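Progress Report No. 2
Recipe Standardization and Teaching Kitchen Program
Submitted to: Rezende Fund, Food and Community Grants
Submitted by: Cellimham Culinary Program
Prepared by: Hilde Wuyts, program manager
Date: 11/3/23

Period covered

The report covers work done since the first progress report, which was filed in June. It follows the headings in Schedule B of the grant agreement. Spending is reported separately by Thérèse Bergeron and is mentioned only where it affects the work plan.

Recipe file

The grant pays for the conversion of the Cellimham recipe file into a standard format that can be used by the three partner kitchens: Desonmont, Eltovley and our own. The file holds 2409 recipe cards, many of them duplicates or earlier versions of the same dish. Work in this period was limited to the soups, braises and grain dishes, as agreed with your office.

A total of 179 recipes have now been converted, tested at least once and released to the partners. Each released recipe gives ingredients by weight, a base yield of 50 portions, pan size, oven setting, holding time and an allergen line. Volume measures have been dropped except for liquids under one cup. Salt is given as a percentage of finished weight, with the brand type noted where the original card called for coarse salt.

Olga Leiva leads the testing. Her procedure is to cook the recipe as written, record the yield, correct the weights, and cook it again. A recipe is released when the second yield falls within the tolerance set in the test protocol. Recipes that miss go back to the bench. Most of the returned recipes were braises, where liquid loss varied with the lid and the depth of the pan. The protocol now requires a full-depth hotel pan with a fitted lid for all braise tests, and the affected recipes were retested on that basis.

Two problems with the source cards remain open. Older cards name canned goods by can size without a drained weight, and several bean recipes do not say whether the beans were soaked. We have used drained weights from current stock and have marked the soaking step as "added in testing" so that partner cooks can tell it from the original text.

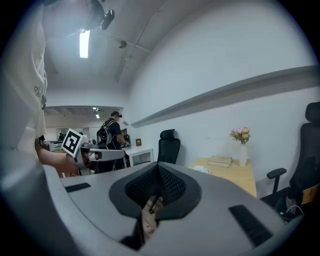 Card entry is done in the program office and is checked by a second reader before testing. The second reading was introduced in this period after several unit errors were found in the first batch, mainly ounces by weight read as fluid ounces. All entries made before the change have been reread. The corrected versions carry a revision letter, and the partners have been asked to discard any printed sheet without one.

Partner kitchens

Desonmont began using the released recipes in its weekday lunch service. The kitchen reports that prep sheets take less time to write and that ordering is closer to actual use. It also reports that the grain dishes run dry on the line. Testing here confirmed this for the barley and farro recipes when held in a steam table well without a cover. The holding instruction has been changed to covered, with stock added at the midpoint, and the hydration ratio was left as it was.

Eltovley has had a slower start. Its combination oven was out of service for part of the period and the kitchen fell back on its own menu. Vojtěch Havlíček visited the site, ran the lentil soup and the chicken and rice with the staff, and left a marked-up set of sheets. Fan speed was the main point of difference. The Eltovley oven has no low-fan setting, and the rice dishes need foil. A note to that effect will be added to the site version of each recipe.

Teaching kitchen

The course outline for new cooks is complete and has been reviewed by both partners. It covers scaling, knife work, stock and soup production, cooling and reheating, and reading a standard recipe. The scaling unit was rewritten after the trial session. Participants could multiply a recipe up without difficulty but had trouble scaling down to a small test batch, particularly with leavening and spices. Worked problems were added for both.

Tracey Fothergill will teach the first full course. Equipment for it has been ordered and received, apart from the bench scales, which the supplier has on back order. Existing scales will be used if they do not come in time. They read in larger steps than we would like for spices.

Changes to the work plan

We request approval for 2 changes.

1. Move baked goods from the next period to the one after it. Flour weights on the old cards are unreliable and every recipe will need more than the usual number of test bakes.

2. Bring cold sauces and dressings forward in their place. The tests are short and can be done alongside the teaching kitchen schedule.

Neither change affects the total budget or the end date.

Next period

Complete testing of vegetable sides and cold sauces. Issue site notes for Eltovley. Run the first full course and send the participant evaluations with the next report. Resolve the bean soaking question with a side-by-side test of soaked and unsoaked batches, using the black bean and navy bean soups.

Attachments: list of released recipes; test protocol, current revision; course outline.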